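Reading time: 2 min
Print this page | E-mail this page

Speaker notes, planner talk, short version

Slide 1. Say hi, skip the bio. Start with the laundry task as the customer writes it: "take the wash out, put it in the basket." One sentence. Our planner turns that into a tree, and the tree is where the trouble starts. Talk is on the software in the middle. Not the hands, not the model training. If someone asks on hands, send them to Baldur.
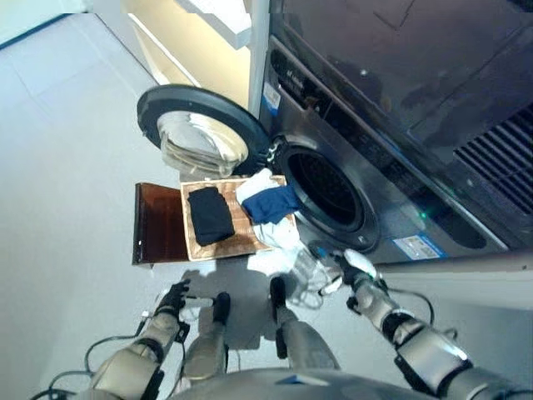 Randa Rizk
Planning and tooling lead, Grorkavico

OK so. Slide 2, the stack. Three boxes: perception on top, planner in the middle (Tirness), controller at the bottom. Perception runs at 10 Hz. Controller at 200. Planner runs when it feels like it, get the laugh, move on.

Main point: for a long time those boxes talked through one shared world state. Everybody read it, everybody wrote to it. Bad idea. Perception would drop a garment for 2 frames, planner would see one less thing on the floor and call the step finished. Arm goes off to do the next step with a shirt still lying there.

Fix was boring. Perception is not allowed to delete any more. It can only say "haven't seen it lately" and the planner decides what that means. Show the diff, it's short. Don't read it out loud.

Slide 3. Cloth has no good pose. Say this slowly. A mug has a pose. A pile of laundry has a blob, and the blob is a different shape every time you touch it. We quit trying to fit a pose and now we keep a region, a grasp score, and a "might be more than one item" flag. The flag does most of the work. Dark on dark is worst case, segmenter loves to merge them. 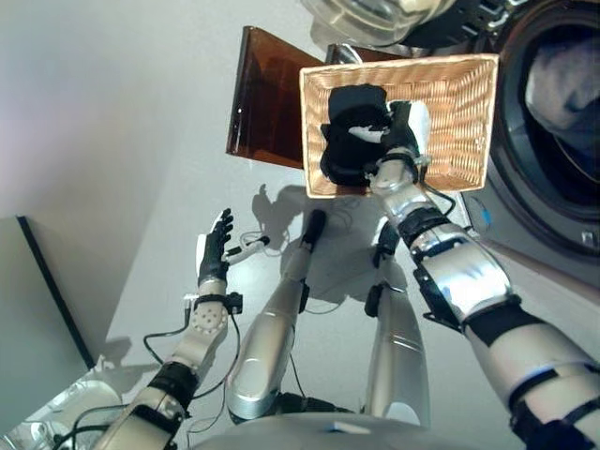

Slide 4. Planner preconditions used to be all yes/no and that was my fault, I wrote them. "Basket reachable", "hand free", "door open". Works in sim, every time. On the floor it falls over on anything that is half true. Take the basket: is it "placed" or "held"? With the right hand gripping it and a black garment already inside, it's both a container and a thing in the hand, and old Tirness had one slot for each object. So it planned a second grasp on a basket it was holding. Now an object can have 2 roles at once and the left hand, open, stays listed as free for the next pick. Mention Nouhaila wrote the role code, she'll be in the room.

Also on this slide: the body gets in its own way. Legs, cables, and shadows on the floor all land in the camera's view. We mask the legs and arms from joint angles. Cables we can't mask, no joint angles for a cable. Shadows, still working on it, be straight with people on that.

Slide 5. Replanning. When to stop and think again vs. just keep moving. First version replanned on every perception update, robot stood there twitching. Second version only replanned on failure, so it would happily finish a motion toward something that had moved. Egan (the monitor, explain the name if there's time, there won't be) watches
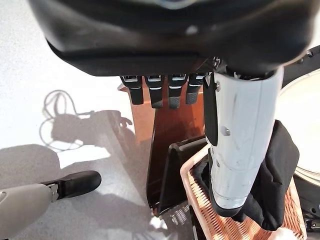 the few facts the current step depends on and ignores everything else. If one of them changes, it pauses the arm, asks perception for a fresh look, then either resumes or kicks it back to Tirness. Resume is the common case. That suprised us, we had assumed most pauses would need a new plan.

Slide 6. Logging. Go fast. Every plan step gets saved with the world state it was based on, so you can replay the descision without the robot. Bríd's replay viewer does this. If the demo laptop is working show it, if not skip, do NOT debug on stage like in November.

Slide 7. What's still open: shadows, cloth stuck to other cloth, time estimates for each step (ours are junk). Ask the room who has a decent way to do the last one. Thank Usman for the slides. Questions.

Contact | © Grorkavico | Back to top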